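## 3. Materials and Survey Method

The study looked at how office workers judge the age and quality of shared tables. We sent a printed questionnaire to 600 employees at two sites, Edau and Ralthorpe, and received 400 usable replies. Both sites bought their tables under the same contract.

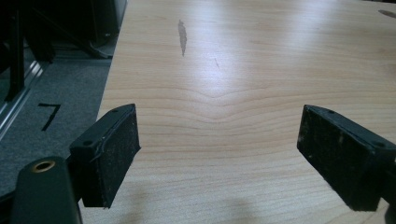 Respondents were first asked how long they thought their table had been in service. Most guessed too low. Pale surfaces were judged newer than dark ones at both sites, and the effect held after we controlled for the person's own time in the job. Grain seemed to matter as well. Where the lines dip into a shallow V near the middle of a top, as they do on this blond surface, people often wrote "real wood" in the comment box. Tops with straight grain drew that remark less often.

### 3.1 Wear and Perceived Quality

Wear was scored on a 22-point scale adapted from the Irier furniture audit. Scratches, edge damage and stains were scored separately and then added.

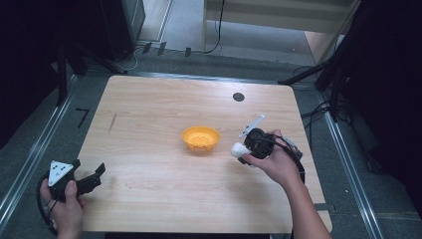 *Workplace Surfaces Group, Ralthorpe*

A single dark scratch lowered the quality rating more than several faint ones. Respondents at Edau were stricter about scratches, while those at Ralthorpe gave more weight to stains. We have no firm explanation for the difference. Cleaning schedules were similar, and nearly 3,000 entries in the Vida maintenance log showed no gap in repair times.
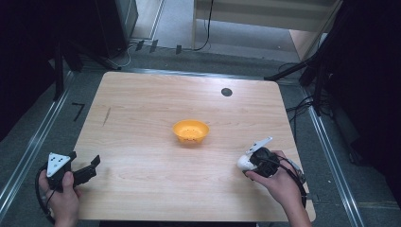
**Figure 1.** Light tabletop with a thin diagonal scuff left of center and a round hole toward the upper right.

Holes in the top were left out of the wear score. Several respondents reported them as damage anyway, and these answers were recoded by hand before analysis. Recoding moved the mean score at Edau down slightly and left Ralthorpe unchanged.

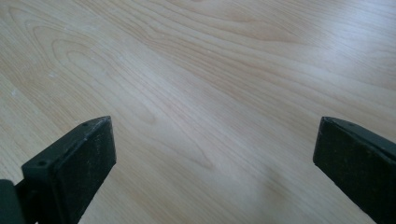 ### 3.2 Limits of the Survey

The questionnaire was handed out in August, when many staff were away. Part-time workers are underrepresented at both sites, and home offices were not covered.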